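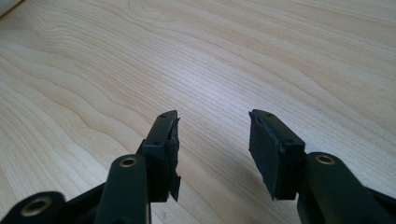 The fingers open wide over the bench, with a brass-coloured bushing on each arm and a left pad that is well and truly frayed.

Search this site Enter keywords Go

Felach hand-held gripper: a gallery from our long-term review
June 2025
By Lorraine Sugden

When we first wrote up the Felach hand-held gripper back in November, a good many of you wrote in to say that the first week with any kit is the honeymoon, and could we please come back once the shine had worn off. Fair enough! So I asked Karthik Siddiqui and Segundo Paucar at our Bunholm workshop to keep using the thing for their everyday recording sessions, and they have now logged 259 of them, mostly picking up, handing over and putting down the sort of odds and ends you would find in any kitchen drawer.

I should say at the start that I have grown rather fond of it. The linkage still opens and closes evenly, the grip suits my smallish hands as well as Karthik's large ones, and at 300 dollars for the basic kit (you supply your own camera) it remains the one I would point a newcomer to. My only real grumble is with the pads, and you will have spotted that for yourselves already. The right one has kept its shape nicely, with reasonably clean edges. The left one has gone ragged, with a flap of black material hanging off its lower end, and a loose bit like that can catch on anything thin, such as a teaspoon handle or a sheet of card.

Felach sells replacement pads in packets of 4, and Segundo tells me the swap takes him no time at all once the old adhesive is scraped off. He would like to see a tougher pad in the box to begin with, and so would I. The first fraying went into his notebook at session 107, for those of you who like to plan your spares.

The other thing readers asked about was working in pairs, with one person on each gripper. It is lovely to do once you have the rhythm of it - a bit like learning to fold sheets with somebody - and the slim pair of pads on the second unit can get in close while the wider fingers stay back and wait their turn. Do keep an eye on any strap hanging from the underside, and give yourselves a clear table to start on.

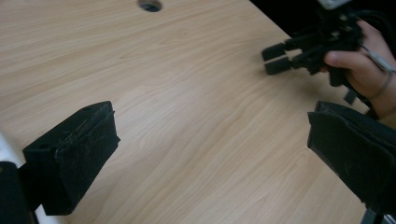 Pads, spares and where to write

Replacement pads are listed in the Felach catalogue under the finger sets. If you have tried a different material on yours, please send a note to Colton Chan, who is putting together our pad comparison for the next gallery.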